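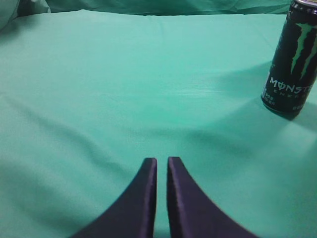
Page last changed: July, 4.40 pm

Bring back the cloth by the yard

Skerkis used to have three shops where you could walk in and ask for two metres of plain cotton. The last of them, Fothergill, closed its fabric counter in the spring. The rest of the shop is still open and sells cushions, candles and ready-made curtains in four lengths. None of the four fits my front window, and I doubt they fit many others in a town where most of the houses were put up before anyone thought of standard sizes.

I think the loss of the counter matters more than the shop seems to believe, and I think the council should do something about it.

The usual answer is that you can buy fabric online. You can, and I have. What arrives is the right width and the right price and often the wrong stuff. A screen can't tell you how heavy a cloth is or how it hangs. Green is the worst for this. I have ordered the same sea green from two sellers and been sent one that was nearly grey and another that would have suited a hospital. Sending back a cut length is usually not allowed, so the mistake goes in a cupboard. I have a fair amount of cloth in that cupboard now.

At a counter you put your hand on the bolt. You take it to the door to see it in daylight. You ask the person with the scissors whether it will shrink, and they tell you to buy a bit extra or wash it first. Bartosz Olszewski worked the counter at Fothergill for most of my adult life and talked me out of more purchases than he talked me into. I don't know what that did to the takings, but it kept me going back.

The second answer is that people don't sew any more. I don't accept this. The evening class in Illau has a waiting list, and the library's sewing machines are booked well ahead. Plenty of those people are beginners, and beginners are the ones who most need to see and feel what they are buying. An experienced dressmaker can read "medium weight twill" and know what is meant. Someone making a first apron can't.

Dariusz Czerwiński, who does alterations above the old Carkar garage, now drives to the city for lining and thread. He told me he puts 600 miles a year on the van for things he used to buy in his lunch hour. He has put his prices up to cover it, and I don't blame him. Still, a new zip now costs close to what some shops charge for a new skirt, and so the skirt gets thrown away. We are told often enough to mend things. It would help if we could get hold of what mending needs.

What I would like is modest. The covered market has stalls that have stood empty since last winter. The council asks £258 a month for one, and a fabric trader needs room for bolts and a cutting table, so in practice that means two. Let the second go free for the first year. Nothing is coming in from it now, so the cost to the town is small – a bit of lighting, perhaps, and some paperwork.

I can see the case against. A butcher or a phone repairer could fairly ask why they don't get the same, and if one of them wants to take on a pair of empty stalls I would offer it to them too. It may also fail. Fabric is slow to sell and takes up space, and the margin on plain cotton is thin. Fothergill's owners presumably did the sums before they gave the counter over to candles.

But they did the sums for one shop. They had no reason to count Dariusz's van, or the skirts in the bin, or the class in Illau. The council does have reason to, and the market stalls come up for review again before the autumn. Anyone who agrees with me can write to the markets office before then.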